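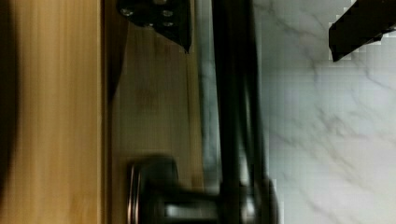 Wooden boards: oil, wax or leave them alone?
Forum: Kitchen and Home > Care and Repair

gromwood_skeptic
Posted 1st May
I keep reading that a board has to be oiled once a month or it will crack. Who decided that? Mine gets a rinse, a towel and a spot on its edge against the wall. It was a wedding present and it's fine. Meanwhile my sister spent 41 dollars on a tin of Gesa board butter that smells like a candle store. I'd like to hear from anyone who has compared the two and isn't selling a tin.

Ranen
Mineral oil from the drugstore, a couple of dollars. I use it when the wood looks dry. "Once a month" is what they print on the label because the label is on the bottle.

hallgrimsson_fan
Disagree with the OP. I left one dry for a whole winter with the heat on and it split along the grain from one end. Same brand as the one I oil, bought together. Two boards isn't a study, but it convinced me.

gromwood_skeptic
Was the one that split the one you used more? Did it ever go in the dishwasher? There's always a dishwasher in these stories.

hallgrimsson_fan
My father in law. Twice. OK.

Rukhsana Kazmi
I refinish furniture and I'd put it somewhere in the middle. Oil slows down how fast water gets in and out. It won't stop a badly glued board from opening up, and it won't rescue one that sits in a puddle. If you dry both faces and let air get at them, you've done most of the work. I'd skip the butters. Most of them are mineral oil with some beeswax, and you can melt that together at home.
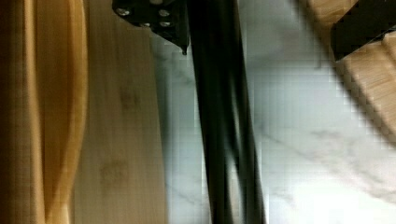

Reply 2 of the thread continues: what about stains?

pan_lid_pete
Pale boards are the worst for this. Any brownish smudge and my wife wants it in the trash. I've tried lemon and salt and I'm not sold. It smelled nice and the mark looked the same to me.

Ranen
Lemon and salt is for smells. For marks you want sandpaper. Fine grit, go with the grain, wipe it down, oil it after.

pan_lid_pete
So now I need oil again. See how they get you.

Rukhsana Kazmi
Sanding works if the stain is shallow. If it's from a wet can or anything iron, it can go deeper than you'd want to sand. I'd live with it. A dark spot on a board isn't dirt by itself. If it's fuzzy or it smells, that's another matter.

gromwood_skeptic
Thanks, that's the first answer in years that didn't end with a product link. I'm still not oiling mine monthly. I might do it in March when the air in here is at its driest, and see if I can tell any difference.

hallgrimsson_fan
You won't be able to tell unless you leave half of it dry.

gromwood_skeptic
Then I'll do half.

Ranen
Please don't do half, it'll warp and you'll be back here blaming the oil.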